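双腕セルのケーブル取り回しと、マグの取っ手のつかみ方について
投稿:Rønning待ちの人

コースターにマグを並べる作業用に、卓上の双腕セルを組んで2か月になります。左腕だけ、奥へ伸ばしたときに手首の通信エラーが出ます。コードは311。マニュアルの説明は「通信に異常があります」の一行で、たいへん勉強になりました。

エラーが出るのは、左の手首を壁側へ向けて、さらにひねったときです。右腕に同じ動作をさせても出ません。電源の入れ直しで復帰しますが、15分もするとまた止まります。販売元のRønningには問い合わせ済みで、「確認します」という返事を4月から大切に保管しています。
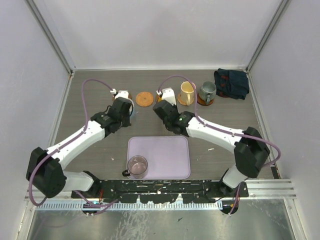

セル全体。紫のケーブルは左右とも手首から上に逃がして、肘の外へ垂らしています。

ケーブルの固定位置を変えるべきか、コネクタを疑うべきか、どちらから手をつけるのがいいでしょうか。

もうひとつ、取っ手をつかむときの指の位置も見てください。つかんだまま持ち上げると、マグが少し回ることがあります。手首カメラの画像を貼ります。

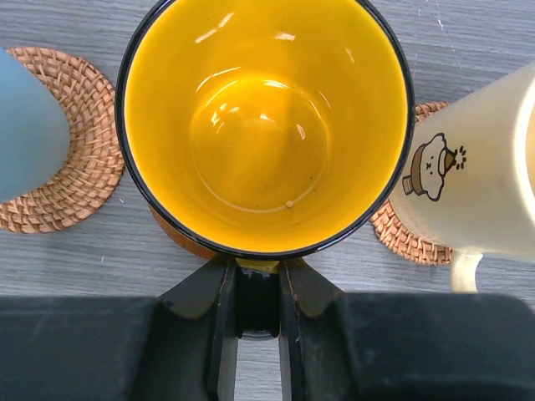
黄色いマグの取っ手を左右の指で挟んだところ。手首カメラから。

制御ソフトはDimska、グリッパーの開き幅は初期設定のままです。

投稿:Comierの古株

先にコネクタです。左右のケーブルを入れ替えてみてください。エラーが右腕へ引っ越したらケーブル、左に居座ったら手首側の基板かコネクタ。新品を注文するのはそのあとで間に合います。

作業前に主電源を落とし、腕を下ろした姿勢で支えておくこと。通電したまま抜いて基板を焼き、3090円のケーブル代を惜しんだ結果ずいぶん高い授業料を払った人間がここにいます。

ケーブルが無事なら取り回しです。上に大きく弧を描かせるやり方自体は悪くありません。問題は手首の出口で、ここに遊びがないと、弧がいくら立派でもひねった分は全部コネクタが引き受けます。手首を一番ひねった姿勢にしてから、出口のたるみを見て固定し直してください。普通は待機姿勢で見栄えよく留めて、動かしてから後悔します。私もそうでした。

マグのほうは、取っ手を両側から挟む形でいいと思います。回るなら、取っ手の幅の中心と指の中心がずれていないか。ずれていると、閉じるときに片方の指が先に当たってマグを押します。閉じる速度を落として動画で見れば、どちらが先か分かります。指の内側の面も拭いてみてください。手の脂がつくと釉薬の上ではよく滑ります。

投稿:通りすがり

うちもそれ出ました。再起動で直ります。

投稿:Skaldale現場係

再起動で直るのは質問者さんもご存じかと……。

補足です。土台の取り付けボルトも見てください。うちは手前のバーに固定している片側が緩んでいて、腕を伸ばすたびに根元からわずかに動いていました。通信エラーとは別件でしたが、つかむ位置のずれはそれで消えました。増し締めしたら原点も取り直しです。これを飛ばすと、今度は毎回きれいに同じだけずれます。

あと、練習は割れてもいいマグでどうぞ。うちのお気に入りは二代目です。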